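Notebook, July
Visit to the Teltis demonstration hall, morning session

I write this the same evening, so the order of things may be a little mixed. Please correct me if you were also there and remember it differently.

Why I went. Medell wants to know if a two-arm machine can take over the sorting of brackets before the paint line. Now we do it by hand, about 3,000 pieces in a normal week, and the mistakes come mostly from parts which look nearly the same. Teltis had an open morning and I had a place on the list.

Arrival at 8.40. Shoe covers at the door for everybody, also for the staff. I had a badge and a sheet with the programme, which was not followed very much.

First station: sheet metal parts

The task was to move brackets between a mat and a storage tray on a rack. I was glad to see real stamped parts and not plastic blocks. The grey metal is difficult for the cameras, I know this from our own trials, and they had also put clear film on the floor of the tray, so there is shine from below as well. I asked if the film is necessary. The answer was that their customer delivers like this, so they train like this. I think it is a fair answer.

The parts in the tray were not laid in order. Some were in a stack, and one bracket stood leaning on the wall of the tray. For us this is the normal condition at the end of a shift.

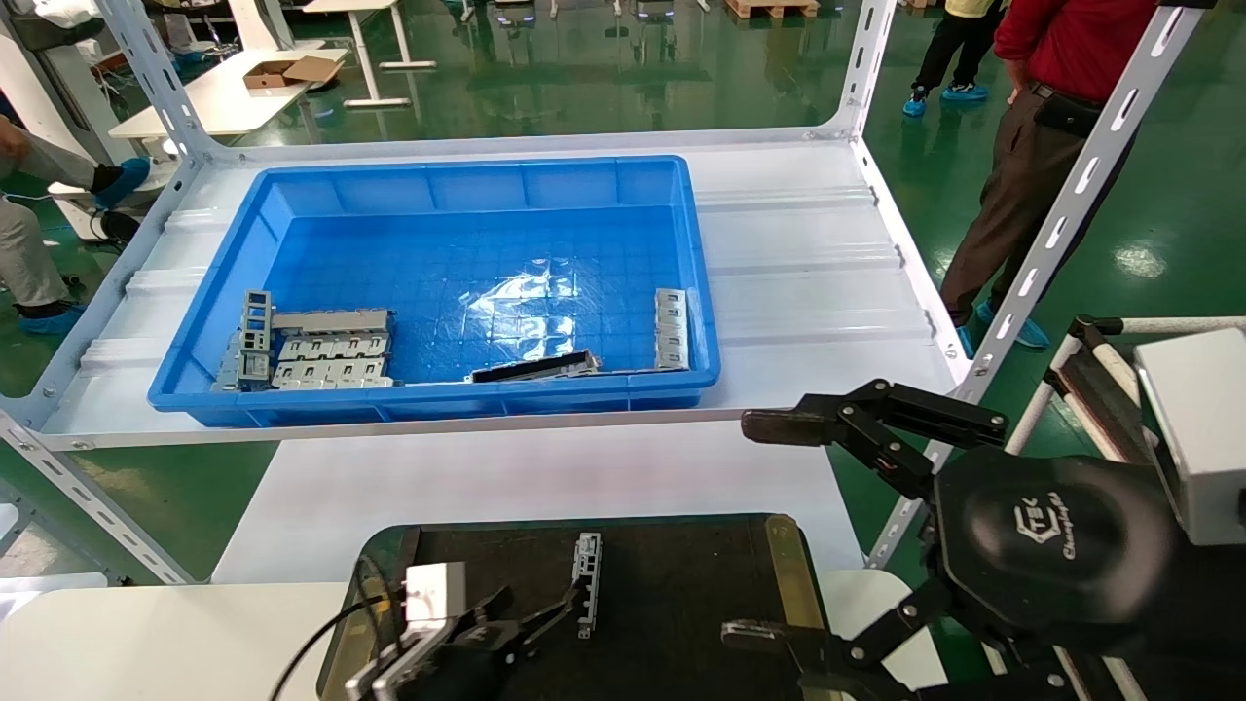

Second station and the rest of the hall

After the coffee we moved along. The talk was about the programme they call Alline, which is the software that plans both arms together. I understood perhaps two thirds of it. What I wrote down:

- A new part needs 20 demonstrations by an operator before they try it alone. They prefer more.
- They have recorded 411 sessions on this type of rack since spring.
- The arms wait for each other when they come too near. The waiting distance can be changed in the settings, but they did not want to say the value.
- Change of fingers takes a few minutes with a hex key. I did not see it done.

Noise was low, one could speak normally beside the machine. I forgot to ask about air supply. To ask by mail.

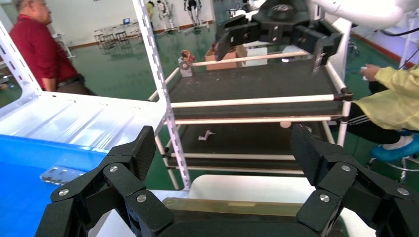
My main question for our own line is the reach. At Medell the lower shelf is where the heavy boxes go, and the operator must bend for it. I asked if the arm can work under another shelf without hitting the upper one, and they said yes, if the gap is big enough for the hand plus the wrist. The cart with the two black shelves was useful to look at for this. A hand with long jointed fingers needs a lot of room when it comes over the top shelf with the fingers hanging down, and I would guess our gap is too small. I must measure it. If I remember correctly the clear width at our rack is 700 mm, but I never wrote down the height.

Small things are another matter. We have clips and end caps which go in the same box as the brackets. I spoke with a visitor from Makokha who has the same problem and solved it by a separate bin and a vibrating feeder. Not cheap, but it works since last year without big trouble.

Open points

1. Measure the shelf gap at our rack, both sides.
2. Send Teltis one of each bracket, including the two which we always confuse.
3. Ask the price for the fingers as spare parts.
4. Ask if Alline can run without a connection to outside. Our IT will not permit it otherwise.
5. Find the sheet with the load limits, I think I left it on the coffee table.

Left at 12.15.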